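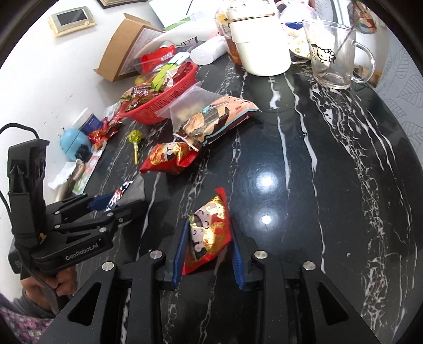

The projectionist thought the last reel should stay out. It ran eleven minutes, she said, and in all that time a man mended a fence and went inside, and people had buses to catch.

I told her the film was called Huna and the fence was the point of it. She wrote something on her clipboard and went back up the stairs to the booth.

We had the Sawatzky for one night in July. It seats 200 and the manager had sold 178, mostly to people from Grisis, where we shot it. They came down the highway in three school buses and stood in the lobby in their good coats, looking for themselves on the poster. They weren't on it. The distributor had used a picture of the lake.

My brother was the man with the fence. He'd never acted before and he hasn't since. I paid him in gas money and a used chainsaw, and he complained about the chainsaw for two winters. When he died I had 1,086 feet of him I hadn't cut yet, and I spent the spring at the bench in Grukness with the curtains shut, taking out a few frames and putting them back.

At seven-thirty the lights went down. I stood at the rear beside the fire door — I can't sit through my own work — and watched the backs of their heads. They laughed at the dog. They laughed at the minister's truck, which I hadn't meant to be funny. Somebody's grandmother said the name of every road as it went by.

Then the fourth reel ended and I waited for the white.

It didn't come. There was the changeover mark in the corner, and there was my brother with a post under his arm, walking up from the creek. He set it down. He looked at the sky. He spent a long time finding his hammer in the grass, and a boy in the second row told him where it was.

Only one person left, and he came back with popcorn.

Afterwards I went up to the booth. She was rewinding by hand and didn't turn around.

"He put the staples in crooked," she said.

"He always did."

She fitted the reel into its can and pressed the lid down with her palm. The buses had started up in the lane. I carried two cans and she carried three, and we went down the back way to my car.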